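Sharing a Bench: How First-Year Students Learn to Use a Common Workshop

Project report by Iolanda Furtado and Girish Srivastava
Supervisor: Rosângela Frota

Last updated: June

Why we picked this subject

When we started our first year at the Barros building, neither of us had ever worked in a room that belonged to everybody. Girish had learned to solder at his uncle's kitchen table, and I had a corner of my parents' garage where I could leave a half-glued birdhouse for a month and find it exactly as I had left it. The shared workshop was a shock to both of us. You put down a ruler, you turned to answer a question, and the ruler had gone off to live with another group.

We complained about it so much over lunch that Rosângela Frota, who was teaching our study skills course at the time, suggested we stop complaining and write it up. So that is how we ended up spending a whole term looking at how people behave around a workbench that is not theirs. We had a wonderful time doing it, and we would like to thank everyone who put up with us hanging around with notebooks.

What we wanted to find out

Our question was a simple one, although it took us several drafts to get it down to one sentence: how do new students learn the habits of a shared workshop when most of those habits are not written down anywhere?

There is a printed sheet of rules by the door, of course. It covers safety glasses, long hair, food, and what to do if you cut yourself. It says nothing at all about the things people really argue over, such as how long you may leave your project on a bench while you go to class, whether it is all right to move someone else's clamps, or who ought to sweep up when the sawdust was there before you came in. Those were the habits we were after.

How we went about it

We used 3 methods, and we will be frank that the first was the least useful. We began with a short questionnaire, which we handed out at the end of lab sessions. People were in a hurry to get to dinner and most of them ticked whatever was nearest. Daiane Sales, a second-year student who helped us test it, pointed out very kindly that our fourth question was really two questions wearing one coat, and we rewrote it, but the damage was done by then.

The second method was sitting and watching. We took turns on a stool near the supply cupboard, mostly in the late afternoon, and wrote down what happened when two people wanted the same space. This was slow at first. For the first couple of visits everyone was on their best behavior and the benches were beautifully kept. After a while they forgot about us, and then we began to learn something.

The third method was interviews, and this was the part we enjoyed most. We spoke to students who were new and to students who had been using the room for years, and we asked each of them to tell us about a time they had annoyed somebody without meaning to. Everybody had a story. Some of them had clearly been waiting a long time to tell it!

A note on ethics: we asked permission before every interview, and we have left out names wherever a story might embarrass someone. The people who are named here have read their parts and are happy with them.

What we found

The edges of the bench matter more than the middle

We had expected arguments over who got a bench and who did not. In practice people were very good at that. They asked, they waited, and they shuffled along. The trouble came at the borders, where one person's work stopped and the next person's began. A coil of wire would creep a few inches over, a notebook would be set down on top of it, and before long there were two projects mixed together and two people being extremely polite to each other.

Experienced users had a habit that we did not notice until well into our visits. They worked from the back of the bench toward the front, and they kept a strip along the near side clear the whole time. One student told us she had picked it up from her grandmother's way of rolling out pastry – you always leave yourself somewhere to put your hands. When we asked the others where they had learned it, most of them did not know they were doing it.

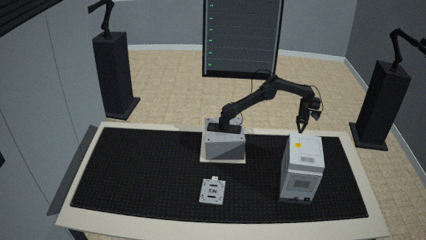 Newer students did the opposite. They set everything down at the front, close to their own stomachs, and then had to reach over the pile to get at anything behind it. Rogério Siqueira, who was in his first term when we spoke to him, laughed a great deal when we mentioned this. He told us he had knocked the same jar of screws onto the floor on two separate afternoons, and that he had blamed the jar.

Silence is read as permission

The word that came up most in our interviews was "assume." A person would leave a project out and assume it would be left alone. Another person would come in, see no name and no note, and assume it had been abandoned. Both of them were being reasonable, and both of them ended up cross.

The workshop does have little cards that you can fill in and leave with your work. They come in a pad from Skundico and hang on a string beside the sink. We asked new students about them and many had taken them for scrap paper. Girish confesses that he had used one for a shopping list. The older students used them faithfully, but they filled them in with initials only, and a set of initials is not much help to someone who arrived last week and does not know a soul.

People learn from whoever is next to them

This was the finding that surprised us most, and the one we would love to look at again if we had more time. We had thought that new students would learn from the technicians, or from the rule sheet, or perhaps from the introductory tour. When we asked them directly, though, they nearly always named the person who happened to be at the neighboring bench in their first days.

If that person wiped down the surface before leaving, the new student wiped it down too. If that person left with a wave and a trail of tape ends, well, so did the new student. Daiane told us she still sorts drill bits from large to small, left to right, for no other reason than that the girl beside her did it that way, and she has never found out the girl's name.

We think this explains why the afternoon group and the evening group seemed to have quite different manners, even though they used the same room and were given the same tour. Each had grown its own customs and passed them along.

The Rollurden cart

We have to say a word about the cart. It is a tall rolling tool cart, made by Rollurden, and it is the most fought-over object in the building. It has no home. It ends the day wherever the last person stopped using it, and in the morning the first person in goes looking for it. We heard more stories about the cart than about any bench.

What struck us is that people were much less careful with the cart than with the benches. A bench stays put, and you see the same faces around it. The cart moves, so whoever you have inconvenienced is usually at the other end of the room and out of sight. One technician suggested painting a square on the floor for it. We think this is a very good idea and have put it in our suggestions.

Things that did not work

Our questionnaire we have already mentioned. We also tried to draw a map of where people stood over the course of an afternoon, using colored pencils, and it came out looking like a bowl of noodles. Iolanda has kept it anyway, on the wall over her desk.

We should also say that we visited only one workshop. The music building has shared practice rooms and the kitchen in our residence hall has a shared stove, and we suspect that a lot of the same habits would turn up in both, but we cannot show it. A friend offered to get us into the Skonard print studio across town for comparison, and our exams got in the way.

Our suggestions

We would like to see the bench cards moved from the sink to the door, with a line asking for a full first name and a time when the owner expects to be back. We would like a painted square for the cart. And we would like new students to spend their first session beside someone who has been using the room for a while, by arrangement and not by luck. It would cost nothing, and most of the older students we asked said they would be glad to do it, provided they were not made to give a speech.

We showed these suggestions to Rosângela before handing in the report. She has passed the one about the cards on to the technicians, and she asked us whether the painted square could be yellow.

Thanks

Thank you to Daiane for the questionnaire advice, to Rogério for being such a good sport about the screws, and to everyone who let us sit on that stool. We left it by the supply cupboard.

Related reports

Who Waters the Plants in the Library?
Borrowing and Returning in a Residence Hall Kitchen
A Term in the Bicycle Shed
Noise and Quiet in the Music Practice Rooms
Lost Property at the Barros Building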